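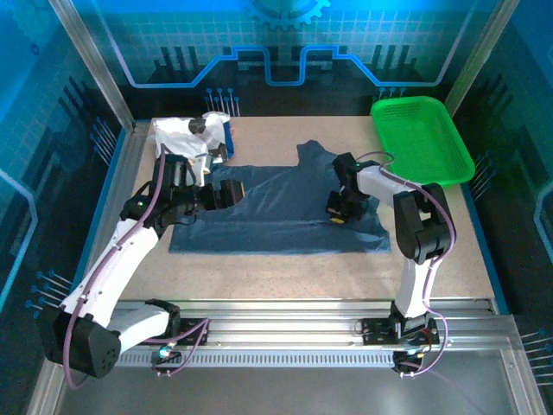

Studio tour at Grondov – what you get for the ticket

Search this site
Go

2020-03-15
By Gindine

Went to the film studio open day at Grondov. Quick notes before I forget it all, proper write-up maybe later.

Got there early, queue already down to the main road. Tickets are timed but they don't really check. Cloakroom free, bags over a certain size not allowed in, so leave the rucksack at home.

First stop is Stage 2. Still dressed for the Vokow series, the hospital corridor and half a kitchen. Corridor is much shorter than it looks on telly. Doors go nowhere, one has a broom cupboard painted on the back. You can walk through but not touch. I touched. Plaster is foam.

Then costumes. Best part of the day for me. 1237 pieces on the rails according to the sign, mostly coats and uniforms, and the ballgown from the second series finale in its own glass case. Hem is filthy close up. Lovely. The labels give the actor's part and the episode but never what the thing cost, which is what everyone in our group was asking.

Make-up room a bit thin – some wigs, a mirror, a film on a loop with the sound too low. Skip it if your short of time.

Q and A in the big hall, 300 seats, all gone when I got there so I stood. Two of the supporting cast, no leads. Mostly questions about pay and who gets on with who. Polite non-answers. One decent story about filming a wedding in sleet and having to pretend it was June.

Lunch from the Đỗ van by the gate, noodle soup, very good, slow queue. Canteen inside was sandwhiches only.

Shop: mugs, posters, signed photos behind the till – ask, they don't put them out. Last bus back goes before the final tour ends, so book a morning slot.

Next open day is in June, dates not up yet.

Contact | Copyright Gindine 2020 | Back to top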